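15 de septiembre de 2026

Otra tarde con la pinza de mano. Golnar Ebrahimi insiste en que el juego del dedo derecho es cosa del tornillo y que con apretarlo se acaba el asunto. Yo ya oí lo mismo en marzo, cuando la culpa era del muelle, y antes de eso, del firmware. Aprieto, desde luego. Apunto también que aprieto.

Lo que toca según la hoja de Bureo: limpiar los dedos con un paño seco, revisar las fijaciones de la base, abrir y cerrar 40 veces en vacío y anotar la lectura del codificador con la pinza abierta. Me dio 512, la cifra que la hoja pide. Cerrada, 94. La hoja no dice qué hay que leer cerrada, así que no sé si alegrarme.

Después, a la cama, con la tela gris encima de la colcha de flores.

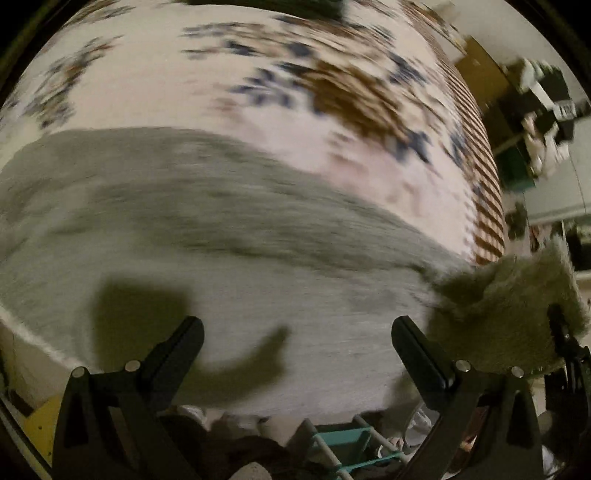
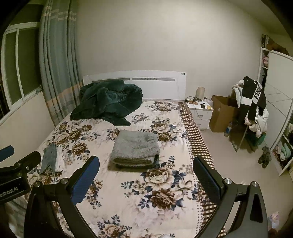 ¿Cada cuánto conviene repetir el ajuste del cero? Cada vez que se afloje o se cambie un dedo, y al empezar la jornada aunque no se haya tocado nada. Eso lo saqué de mis propias notas; el manual de Plevitz habla de un ajuste «periódico» y se queda tan ancho.

La parte de Jesham me convence menos todavía. Venden el programa de calibración como automático, pero pide abrir la pinza a mano, cerrarla a mano y confirmar a mano. Lo automático será el mensaje verde del final. Lo pasé dos veces seguidas y los dos ceros no coincidieron, por poco, pero no coincidieron. Golnar dice que entra en tolerancia. Le pregunté qué tolerancia y quedó en buscarla.

Para mañana: marcar la cabeza de los tornillos con rotulador, a ver si giran o son imaginaciones mías. Pedir otro par de almohadillas, que las de repuesto son las últimas. Llevamos alrededor de 188 horas con este cuerpo y nadie me ha dicho cuántas aguanta. Golnar cree que muchas. Yo he guardado la pinza vieja en el cajón de abajo, con sus tornillos en una bolsita.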